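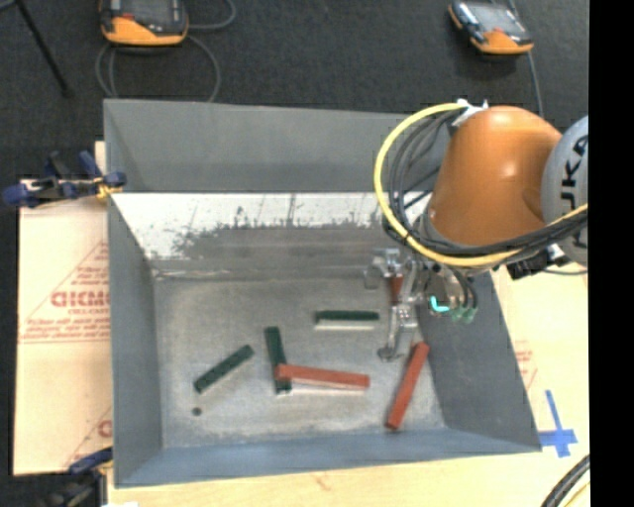
Block Swap Returns to Lemurport This August

Green and red are the colors to beat this year! The block swap is back at the Politis hall in Lemurport, and I stopped in before opening to see how the sorting was going. I found the big gray bin already in use, with dark green and red blocks lying every which way on the bottom, one red one resting right across a green one. The white band along the far side has been scraped down to dull gray in places, and I have to say I like it better that way. It looks like something that gets used.

If you missed it last summer, the swap works like this. You bring in whatever building blocks your kids have outgrown, they get sorted by color and shape, and you go home with the same number in a different mix. Yesenia Benavides, who started it, told me 3655 blocks changed hands last time, and she's hoping for more (she has cleared two extra shelves, so she means it).

"People always want the long ones," she said. "Bring me your long ones!"

Lambros Mavromatis is running the building table again. Last year his group got a tower up to 31 levels before lunch, and he wants to beat that with plain rectangular blocks only, no arches, no wedges. There are 16 spots at his table and kids need to be at least 6. Sign up at the door.

I'm bringing a shoebox of yellow ones that have been under our couch since my son started middle school, and I fully expect to come home with green.

Doors open at 10 a.m. and the swap runs until 3 p.m. Parking is free behind the Flullier bakery, and they're keeping the side gate open so you don't have to haul your boxes all the way around the block.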